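Waketti Robotics Forum > Cells and Workholding > Cable slack and fingertips on a two-arm cell

curnel_bay
Posted Sunday, 9:14 pm

Finally got the two-arm cell going again and I'm rapt with it! Big job this time was the cabling. I'd had the wrist cables tied down tight along the upper segment, and every time the wrist rolled past its happy spot the gripper would drop out. So I cut every tie, left big loose loops and went back to the orange fingertips while I was in there.

Ran 4000 cycles over the week with 2 dropouts, and both of those were a plug I hadn't pushed home (my fault, not the cable's). Taken from the other arm's wrist:
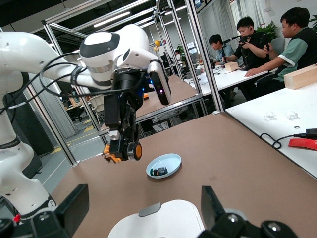

Orange tips over the bowl, with the cables hanging in their new loops.

Parts go into the bowl, nothing fancy. Keen to hear how everyone else does their slack.

bautista_bench
Posted Sunday, 9:40 pm

Love the colour of those tips, so easy to spot against the brown table! Not sold on the loops though. Those arcs are asking to catch on something when the arm folds back. I'd put one soft hook-and-loop strap halfway along and keep the rest free.

curnel_bay
Posted Sunday, 9:52 pm

Tried a strap in September and it crept down to the joint and pinched. Might have been a cheap strap, mind you.

cornidum
Posted Sunday, 10:05 pm

Straps creep if you put them on with the arm straight. Fold it right up first, set your slack, then strap. I've done 2 arms that way and haven't touched them since.

What are you doing about fingertip wear? Mine go shiny in the middle and start dropping the small stuff.

curnel_bay
Posted Sunday, 10:11 pm

Ooh, folded first, that makes sense. Will give it a go.

Tips get a wipe every morning and a swap when they shine up. Last set made it to 945 picks before the first slip, on little dark parts that are a pain to grab anyway. After a swap I redo the closed position, otherwise it squeezes too hard.

bautista_bench
Posted Sunday, 10:30 pm

Every morning is overkill in my book, I do mine weekly. But yes to redoing the closed position! I skipped it once and chewed up a brand new pair.

Still think you'll snag one of those loops. Post again when you've got the strap on, I want to see it folded.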